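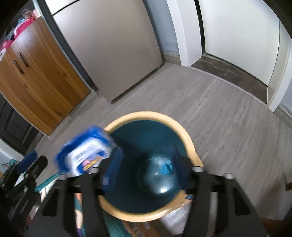 Clondero hand gripper holding a blue and white package over a round container.

Clondero Hand-Held Gripper: Home Demonstration

Book a visit and Kenta Miyazaki will bring the Clondero to your site and work through a set of household tasks in front of your team. Sessions start at 8 in the morning and run around 50 minutes. Groups of up to 14 are fine.

The visit uses ordinary items on an ordinary floor. Packages are picked up and moved by hand with the gripper, then your staff take a turn. Two-finger pinch, matte black plates, dark blue finger pad.

Please clear a floor area large enough for a mat. We can also work on a table if you ask when booking. Visits in April are filling up, so send a second choice of date.

For soft and thin items we use tissue, foil packs and small boxes. A crumpled tissue is held between the two jaws, with no change of fingers.
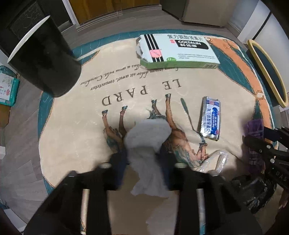
Booking

Demo visit, one site: order code Cerkel 7. Travel is quoted separately. Repeat visits use the same code.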